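Our Sunday at Plalladska

The newsletter has been short on outings lately, so I was very glad when Pak-hei Lo talked a bunch of us into driving out to the open day at Plalladska. It's the robotics outfit in the old Hiebert building, past the feed store, and if you've only ever seen it from the road you'd never guess what goes on in there. We signed in at the front desk, got our stickers, and were sent straight upstairs to the simulation room.

I should explain that room, because I went in expecting to see a robot bolted to a bench. What they had was a big wall screen and a row of desks, and everything we watched that afternoon took place inside a computer. They build a kitchen in software, put a robot arm in it, and let it practice chores in there for as long as they like. The kitchen has a name (Grerneswood, after somebody's street) and the program that runs the arm is called Flurkitz. I asked what Flurkitz stands for and was told it doesn't stand for anything. 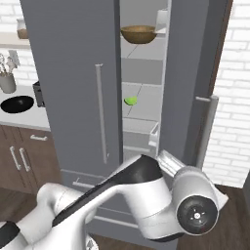 Kuo-hua Chu ran our session and was wonderfully patient with us. She told us doors are harder than people think. A fridge door has weight and it swings in an arc, and the arm has to keep moving along with it or it loses the handle. I thought of all the times I've done it with my hip while carrying a casserole, and felt pretty good about myself!

She also said they ran 244 practice rounds on the fridge door alone before they moved on to anything else. Each round starts a little differently, with things shifted around so the program can't just learn one motion by heart. Pak-hei wanted to know if anybody sits and watches them all. They don't – the computer keeps score, and the staff look at the ones that went wrong.

Then we got to talk about cameras, which I hadn't given any thought to. The program doesn't get to see the kitchen the way we did from the back of the room, with the whole place laid out nicely. It can also be given a view from right up by the gripper, and Kuo-hua put one of those on the big screen for us.
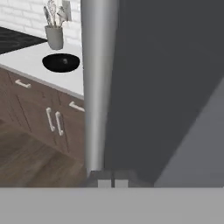 I found it very hard to get my bearings! A lot of what you get from up close is the robot's own hardware, with the cabinets and floor off to the side, and I had to tilt my head to work out which way was forward. Kuo-hua said that kind of view earns its keep in the last couple of inches, when the fingers are nearly on something and a camera across the room can't judge the gap. Parking sensors, said the man next to me, and she said sure, sort of like that.

There was a coffee break at this point, with very good lemon bars, and I'd like to thank whoever baked them. More than 20 people had squeezed in by then and the folding chairs ran out, so I gave up mine and stood by the window for the second half. I had a better view of the screen from there anyway.

After the break we moved over to the counter.
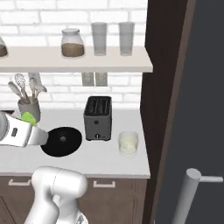
What struck me about the counter work was how much there is to bump into. A toaster, a glass with a drink in it, utensils standing up in their crock – my own counter is worse, but still. Kuo-hua said small objects and crowded spots are where they spend most of their time now. In software a knocked glass costs them nothing and they just start over, so they can afford to let the arm be clumsy for a good long while. I asked if I could have that arrangement at my house.

We also got to vote on what they should try next year. Folding dish towels won with 44 votes across all the day's groups. Loading a dishwasher came second, and I'm told there was some lobbying in the hallway. 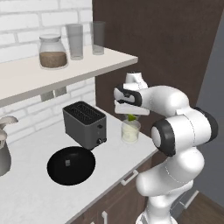 Pak-hei Lo wrote to me afterward that he'd have liked to see a real arm do the same jobs, and that he still isn't sure how much of what gets learned on a computer carries over to an actual kitchen with sticky drawers. I think that's fair. I put it to Kuo-hua by email and she said it's the question they argue about most over lunch, and that she'd be happy to have us back when there's hardware to look at.

The sessions run an hour and the last one starts at 4. Parking is behind the building, and the stairs are steep, but there's an elevator if you ask at the desk. If you'd like to come along next time, put your name on the sheet by the coat rack and I'll see if we can fill two cars.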